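Sorting the Small Parts

At the Brodasmont works outside Ellthorpe, the last manual step on one assembly line is the return of parts to their storage panels. Each piece must be turned the right way and placed in its own holder. A trained employee does this without looking up from a conversation. The company has spent more than 4 months asking whether a machine can do the same.

"Picking up is largely settled," said Kristine Belmonte, who directs the trials. "Putting away is where we lose time."

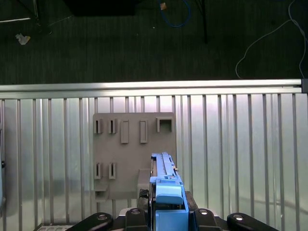
The difficulty lies in the last half inch. A part held at a slight angle will catch on the edge of a slot, and a gripper that presses harder may shift the part in its grasp. In a March trial of 540 placements, two arms working the same shift needed human help most often with the narrowest holders.

Gorazd Vlachou, a production supervisor, regards the results as respectable but does not plan to change his staffing this year. Loading dishwashers and folding towels, which the same laboratory has also studied, remain further off. Plates vary from one kitchen to the next, and cloth does not keep its shape.

The next round of trials will begin with the narrow slots.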